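Two arms, one bench, and a service contract
By Lauri Miettinen
December
4 min read

Siham Salem sells robot time by the session. Her firm, Naciri, leases a two-arm bench called the Kiltmont to repair shops and returns centres, and charges by the handling cycle. The bench, the software and the maintenance come as one contract. The customer supplies power, a network socket and the phones.

"We don't sell the arms," Salem says. "A returns centre has no use for an arm. It wants the handset picked up, presented and put down in the right place."

The bench uses parallel grippers with a camera at each wrist. The overhead view finds the item and the wrist view corrects the last few millimetres. According to Salem, small objects near the target cause more trouble than the target itself.

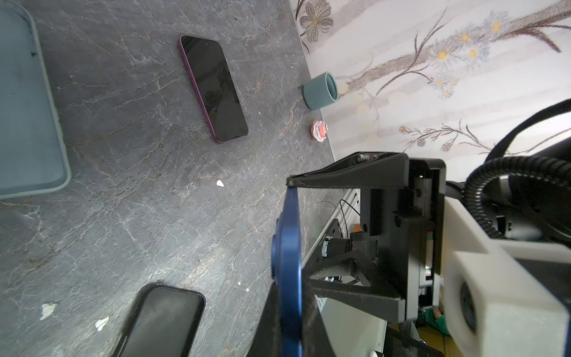 Wrist camera view on the Kiltmont bench, with a tray, a cup and two phone-sized items on the table.

I asked about the tabletop, which has a veined stone pattern. Most vendors demonstrate on plain matt grey.

"Plain grey flatters the vision system," she says. "Customers have whatever counter they have. Veins look like edges, and glossy screens throw back the wall. If the grasp planner can't manage that, I would like to know before the invoice goes out."

The trial at Gilterley, a refurbisher, took 13 working days. Naciri logged 1245 handling cycles in that time, of which three ended in a drop. Salem puts two of the drops down to worn finger pads. The third has not been explained.

Two-handed holds are the main selling point. One arm can lift a phone, but a hold at both ends keeps it from twisting under a connector or a probe. 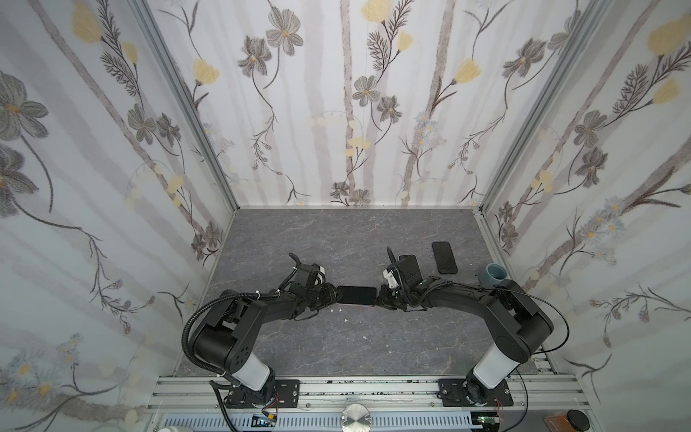

Both grippers on one handset, held end to end over the bench.

"The arms have to agree on force," Salem says. "Too little and it slips. Too much and you are bending somebody's phone." The limit is set per model, and an unlisted model needs a calibration run, billed separately.

The library covers more than 600 models. Kendum, a competing service, includes calibration in its base fee but does not offer a two-arm hold. Salem concedes that a shop with mixed, older stock may find Kendum cheaper. Support on a Saturday is also extra.

Comments

benchtop_ray
What is the cycle time? A drop rate without it doesn't tell me much.

M. Okell
We had the trial unit. Calibration was painless, finger pads wear quicker than the manual says.

tulse
Does it handle folding phones?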